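Comparing Grippers for Desktop Teardown
Course handout, Unit 8
Friday lab section

Purpose

Unit 8 compares two end effectors on one disassembly task: getting the hard drive and its carrier out of a desktop tower. The candidates are the Nakholm parallel jaw and the Badelis linkage gripper. The arm, controller and wrist camera stay the same for both, so that differences in the results can be assigned to the gripper. The wrist camera view is the main record, and you will read most of your measurements from it.

1. Starting pose

The tower lies on its side with the cover off. Jog the arm until the CPU socket is in the upper half of the wrist view and the drive is directly ahead of the fingers. Check cable clearance before descending. The SATA data cable is light, flat and springy, and it will catch on a finger link more readily than the thicker power leads will.

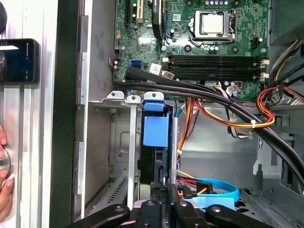 2. Reference features

Pose error is computed from fixed features on the board. Choose features that meet these conditions:

– rigidly attached to the board or chassis
– high contrast against the green
– visible through the whole approach

The printed DELL logo, the socket bracket and the white latches on the memory slots all qualify. Cable labels do not, as cables move between trials. The CPU lid is a poor choice for automatic detection. It is flat and metallic, and a reflection on it shifts with the wrist. If you use the bracket instead, mark its outer corners and not the lever.

Record each feature in pixel coordinates, then convert with the calibration file from Unit 7. A reprojection error above 8 pixels means the calibration must be repeated.
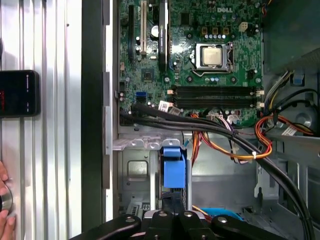
3. Approach angle

A vertical approach is the default. It gives the simplest view and the poorest access to the sides of the drive cage. A tilted approach improves access, but the gripper then hides a large part of the board from its own camera. Tilt also brings the outer links closer to the cage and to the cables on the board side.

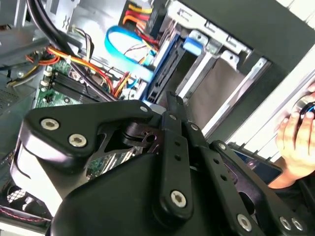

Occlusion should be reported as a fraction of the image area, measured at the same wrist height for both grippers. In the October runs the linkage gripper covered roughly 40 percent of the view at full tilt, against 17 percent for the parallel jaw. The parallel jaw has less reach between the cage walls, so the lower figure does not settle the comparison. Use occlusion together with grasp width and contact length.

4. Grasping the blue plastic parts

The blue parts are the preferred grasp targets. They are easy to segment by color and tolerate moderate force. Close at the lowest force setting first and raise it one step at a time. Log the following for every attempt: gripper, approach angle, force setting, jaw opening at contact, and outcome code.

An attempt counts as a success only if the part stays between the jaws for the full hold interval. Slip during the hold is coded S, even when the part is not dropped. Keep the pendant within reach – the emergency stop is tested at the start of each session.

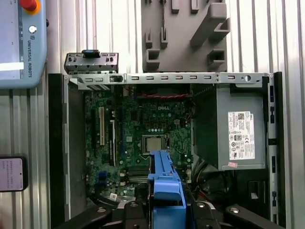 Prepared by Maeve Ó Gríofa and Nele Lindemann
Museditz Robotics Teaching Lab

5. Data and submission

The shared log holds 2,641 attempts from earlier sections. Append your own rows and do not edit existing ones. Column names follow the Araya controller export, with angles in degrees and openings in millimeters.

Submit one table per gripper and a single plot of success rate against approach angle. State which trials were excluded and the code used for each. Reports without the occlusion measurement will be returned for completion.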